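Supply corner – pens, cases, the July drive

Quick one this month, the printer deadline is 4 p.m. and Gifty Akolgo is already standing over me.

Pen cases first. We're packing 75 for the Tekville kids, same plan as last year. White plastic case, hinged lid, open it flat on the table before you start. Red pen and blue pen go in the bottom tray, end to end. Black one goes up in the lid. Please don't stack all three in the tray – the lid pops and then Ekow Owusu has to redo the whole box.
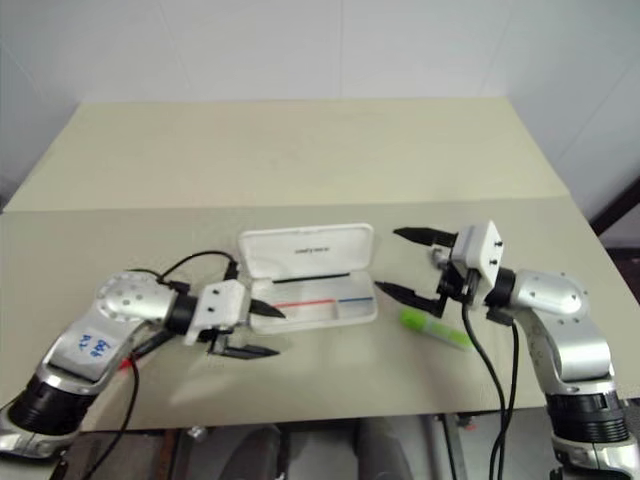 Test every pen on scrap before it goes in. Dry ones in the coffee can, not back in the bag! Last year we had almost 64 duds and a few got thru to the school. Korkor Akpalu has more refills if you run short, ask her before you open a new pack.

Markers are seperate. They do not fit the cases and they're not going to the kids anyway – they're for labeling cartons. Red for Bawa, black for everything else. Caps on tight. Leave them out on the table when you finish so the evening group can find them.

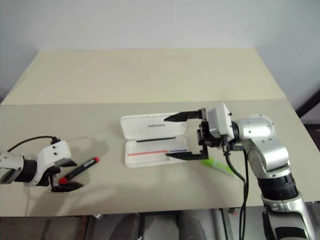
Still needed

Index cards, 500 if anyone can get a deal. Packing tape. Erasers, any kind. Drop off with Delali Tetteh at the side door, mornings only.

Next packing session starts 6:30 p.m., bring your own scissors.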